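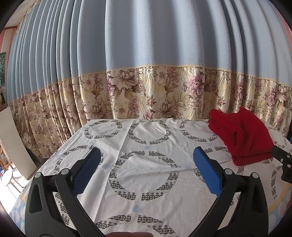 Tablecloths: does anyone still use one on a normal night?

Brellow Home Boards > Kitchen & Dining > Table Talk

bpearce_ballilura
My aunt left me a chest of tablecloths. Good ones, mostly cotton, a couple of linen, one with a border of pears that look like they've heard bad news. My husband wants them to stay in the chest. I'd like to put one on the table every night, like my aunt did, and eat spaghetti on it. He says this is how people end up doing laundry for a living.

So who's right? Does anybody use a cloth for regular meals, with regular people who drop things? And if you do, how often do you wash it?

Beryl Pearce

crumbledown
Every night for eleven years. You wash it when you'd be embarrassed if your sister came by. My sister lives in another state so it goes pretty well.

Fabian_A
Respectfully, no. I grew up with a cloth on the table and what I remember is my mother's face whenever somebody reached for the beets. A bare table wipes clean in the time it takes to find the sponge. A cloth gets wiped, then dabbed, then soaked, then discussed.

I own one tablecloth. It comes out in November for Thanksgiving and goes back with a new stain, and after enough years you can't tell which ones are the pattern.

oldspoon
@Fabian_A what were you people doing with the beets

Fabian_A
Passing them. That was the problem.

imke_d
I'm with Beryl. The table is nicer to sit at, it's quieter when you set things down, and my kids stay put longer, which may be my imagination. Two suggestions. Buy or use cloths with a busy print for weeknights and save the plain ones. And get a felt pad to go under it. Mine is an old flannel sheet folded double, cost nothing, and the cloth stops sliding around like it's trying to leave.

As for washing, once a week unless there's gravy.

viorica.onu
Please don't use the linen under a hot pot with only flannel beneath it. I did that with a casserole dish and now have a white ring on an oak table, and a tablecloth that has to stay on the table forever so I don't have to look at it. I suppose that's one answer to how often people use them.

crumbledown
Mayonnaise on the ring overnight. Works on some finishes. Try it on the underside of a leaf first, and hide it from the dog.

viorica.onu
I tried mayonnaise. I had a ring that smelled like potato salad.

RahelB
I ran the linen room at a small hotel called the Te Moana for a long time, so I've had this argument for wages. We had 57 tables and 386 cloths and were always short. What I would tell Beryl:

Wash before the stain has had a hot dryer. Heat is what makes it permanent. If the mark is still there when it comes out of the washer, hang the cloth up and treat it again.

Cold water on egg, milk and blood. Hot water cooks them in.

Oily stains want dish soap, rubbed in dry, left for a while, before any water at all.

Skip the fabric softener. It makes cotton feel lovely and soak up nothing, so the wine rolls right into somebody's lap.

And your aunt's cloths will wear out faster in the chest than you think. Linen that's left folded on the same creases goes at the folds. If you're storing any, roll them or at least refold them now and then.

Rahel Bühler

bpearce_ballilura
Rahel, I just read the part about the folds out loud to my husband in a meaningful voice. He went to check something in the garage.

Does anyone iron these? I opened the chest again and the big one has creases you could file papers in.

Fabian_A
And there it is. First it's spaghetti, now she's ironing.

imke_d
Nope. Shake it hard when it comes out of the washer, put it on the table damp, smooth it out with your hands, go to bed. Flat enough by breakfast. Put a towel down first if your table is wood that sulks.

RahelB
I would not leave damp cotton on a wood table overnight, towel or no towel. See Viorica's ring. Over a shower rod is fine, or two chair backs.

imke_d
I've done it for years and my table is fine!

RahelB
Is it varnished?

imke_d
It's laminate. OK. I take your point.

oldspoon
Contrary opinion: oilcloth. Wipes down like a table, looks like a cloth from the doorway. I have one from a street market with lemons on it and it has outlived two microwaves.

Fabian_A
Oilcloth is a raincoat for furniture. Your forearms stick to it in summer. I'd sooner eat off the lemons.

oldspoon
You'd pass them first I assume

crumbledown
What about placemats? Nobody's brought up placemats.

viorica.onu
Placemats are four small tablecloths that you have to wash separately, and the food lands between them.

bpearce_ballilura
Update, for those still here. We've had the pear one on since I first posted. So far: tomato sauce (came out, dish soap, thank you Rahel), candle wax (freezer and a butter knife, mostly out), and a ballpoint line that my husband says was already there. The crossword was on top of it, so I have my doubts. He has stopped mentioning the chest. Last night he set the table himself and straightened the corner when he thought I was looking at the stove.

I'm not ironing it.

Fabian_A
Give it until Thanksgiving. I'll bring the beets.

Reader comments

Gail in 5B: Rubbing alcohol and a cotton ball on the ballpoint. Blot, don't scrub, and keep moving to a clean bit of cotton.

tuppy: I bought a 200-inch cloth by misreading the label. It fits the table if the table is in the next house too. Anybody want it?

morningshift: Rahel's right about softener. Same goes for dish towels. I wish the thread had got into napkins.

Related threads
Paper napkins at home: thrifty or giving up?
Candle wax on everything
Is a Climik steamer worth the closet space?
How do you store table leaves in an apartment?
What did you inherit that you have to iron?

Contact the moderators | Board rules | © Brellow Home Boards | Back to top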